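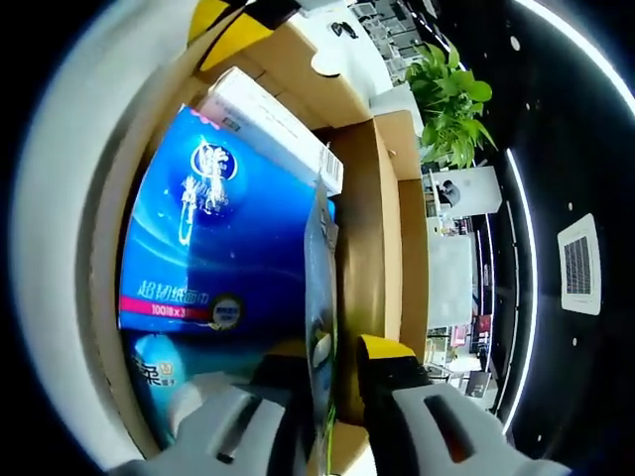
Is Anong Phromma really joining the cast of Illcombe for the second season? She's in talks, according to the trade sites, and nothing is signed yet, but I have been grinning at my phone since breakfast anyway.

If you missed the first season, it's the foggy little harbor mystery with the two feuding sisters and the lighthouse nobody will sell. I watched all 8 hours of it in 2 sittings and then made my mother watch it too (she guessed the ending, of course she did).

The write-ups don't say which part she'd play. My money is on Clornel, the aunt who only ever shows up in letters. She'd need to be 56 or so, going by the dates in the finale, and she'd have to be scary and funny in the same breath – and if you saw Anong in Phetsri, you know she can do that while peeling an orange. 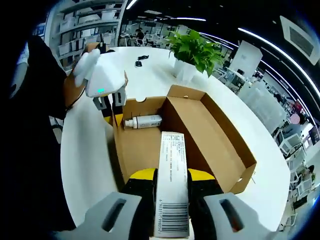 Prasert Limsakul replied that I've got it all wrong, the aunt is too small a role for her, and she has to be the new harbor judge they kept hinting at in the last episode.

Okay Prasert, I went back and rewatched that scene over lunch and now I'm wobbling. The judge does get the better hats. But would they really bring in somebody that good and not give her the letters storyline? I'd be heartbroken!

Anyway, filming is supposed to start in March, so we should hear something before then. In the meantime I'm starting Bodden again from the top, nearly 40 episodes, and I'd love some company if anybody wants to watch along – I'll be on the couch with tea by eight.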